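From: Tsung-han Fang
To: Vistholm users list
Date: Wednesday, May 4, 2022
Subject: Re: [vistholm-users] Preller vs Nava fingers in the bathroom world

On the earlier thread, Grirnbridge support wrote:

> We see the same contact jitter you describe with the Preller gripper
> model, but only when the physics step is longer than 2 ms. Could you
> repeat the comparison with the step fixed and the arm gains left at
> their defaults? It would also help to know whether the Nava model
> fails on the same objects or on different ones. At the moment the two
> sets of logs can't be compared, as the controller versions differ.

Repeated as asked. Step fixed at 2 ms, default gains, same controller build for both grippers. Total is 3,510 attempts, split evenly between Preller and Nava. Start poses come from one seed list, so attempt n is the same for each.

The jitter has gone from the Preller runs at this step. I can bring it back by doubling the step and touching nothing else, so I agree it is a solver matter and I withdraw what I said in the first message about the finger mesh.

The failures are not on the same objects. Preller mostly loses the pump bottle. The fingers close at the right height, the pad takes the load on one edge and the bottle rotates out during the lift. Nava holds the bottle but tends to push small items along the cabinet top before it has closed on them. I put that down to closing speed, which is not matched between the two models. Preller reads the speed limit from the config file. Nava ignores it and uses the value compiled into the plugin. If there is a way round that short of rebuilding, please say.
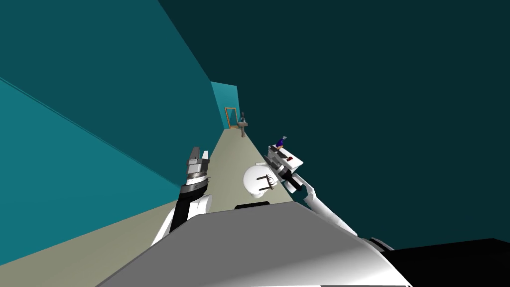 Reach is the other difference. With the base parked in front of the toilet, the right arm can get to the cabinet with either gripper, but the planner is much slower to find a path with Nava fitted. Its collision hull is a single box round the whole hand, fingers included. I swapped in a convex decomposition with 12 parts and planning time dropped to the Preller figure. The patch is three lines in the hand description plus the new hull file. I will send it to whoever looks after that package.

Two things I have not tested. One is the left arm, which was given a fixed posture in every run and took no part in the grasps. The other is friction. Both models ship with the same coefficient on the pads, and I doubt that is right for both, but I have no measured values for either.

On cameras: the head view is adequate for finding the cabinet and poor for the last part of the approach, when the forearm comes between the lens and the target. All results above use ground-truth object poses, so this does not affect them. It will matter as soon as anyone puts a detector in the loop. A wrist camera is in the Nava description but commented out, and enabling it crashes the renderer on my machine. Driver version and backtrace are in the tracker.

Logs, seed list and config are in the usual place under bathroom-compare. The per-object table has a column called "slip" which counts rotation past the threshold as well as drops. I should have split those and will do so in the next run.

Does anyone still have the September build of the controller? I would like to rerun the bottle cases against it before I file anything on the Preller pads.

Tsung-han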